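Sorting automation at Trerkstead

Trerkstead is a parts and supplies depot near Clurnach, run by the Myklebust company. Known mainly for its shift from hand packing to machine-assisted packing of small goods, a change that began in September and is still going on. Staff at the start of the project: almost 100, most of them on the packing floor.

Background

Before the change all small items were sorted by hand into compartment boxes. Packers worked standing, one box at a time, and were paid partly by output. Sore wrists were the usual complaint. Turnover was high, and new hires got two days of training, sometimes less. A first attempt at automation used fixed suction arms. Dropped after one winter – fine with cartons, poor with lids, latches and anything small that rolls.

Teaching by hand

The current method relies on demonstration. A worker holds a gripper in each hand and does the job the way it would be done at the packing bench, while the movements are recorded for later use in training the arms. Typical tasks are opening a box, putting one item into a compartment, closing the lid. 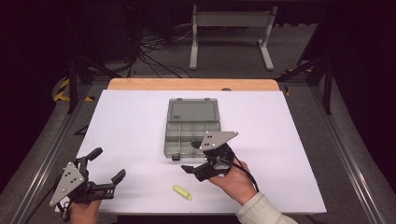
Sessions are kept short. Ivar Kvam, who set up the training area, fixed the limit at 400 demonstrations per person per week after early teachers reported stiff thumbs. The work is paid at a flat rate, without the output bonus, and this was the main point of dispute in the first months. A settlement was reached with the staff representative, Idun Blomqvist, and the flat rate was raised to match an average packing week.

Job changes

Three new roles came out of the project: teacher, checker and line minder. Teachers record the demonstrations. Checkers go thru the recordings and throw out bad ones – slips, wrong compartment, lid not shut. Line minders look after the arms and clear jams. All three are open to former packers, no schooling required, though checkers sit a short test.

Not everyone moved over. Some packers stayed on the manual benches, which still handle odd sizes and returns. Others left. Radu Preda, a packer turned checker, wrote in the staff newsletter that the new work was easier on the back and harder on the eyes, and that he missed the talk at the benches.

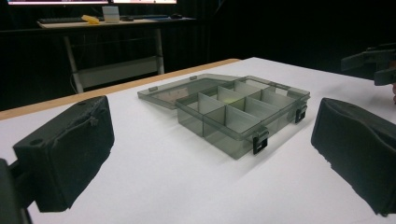
Small clear boxes remain the slowest product group. Thin walls and tight compartments leave little room for error, and the arms are run at reduced speed for them. As of January 21, 2025 these boxes were still finished by hand on bench 3.

Reception

Opinion among staff is mixed. Common complaints are repetitve work, too little say in scheduling, and worry about what happens to teachers once enough recordings exist. Myklebust has promised no layoffs tied to the project but has put no end date on that promise. The sister depot at Illey is due to take up the same method, starting with lids only.

See also

Illey depot
Hand packing
Teaching by demonstration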